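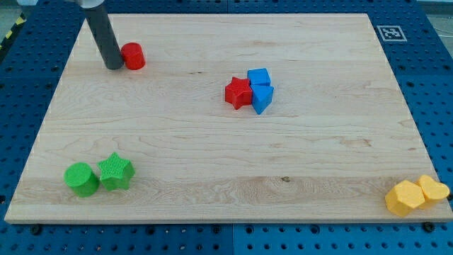

Maple board on a blue perforated platform.

Certified translations: changes to submission requirements

Clients of Skedura are advised that revised requirements for certified translations take effect from January. They apply to birth, marriage and academic records submitted through the Druvau and Pladevberg offices.

Each translation must carry the translator's full name, signature and contact details on the final page. A copy of the source document must be attached behind it. Translations issued before October 2019 will be accepted only if the original stamp remains legible.

The standard handling time is 11 working days. Files of more than 25 pages should be sent in separate parts, each with its own cover sheet. An urgent service of four working days remains available for single certificates.

Enquiries concerning academic records should be addressed to Berhanu Chala. Lâm Mạch will continue to deal with civil status documents and with all files transferred from Saengthong. Forms in the previous layout may be used until present stocks run out.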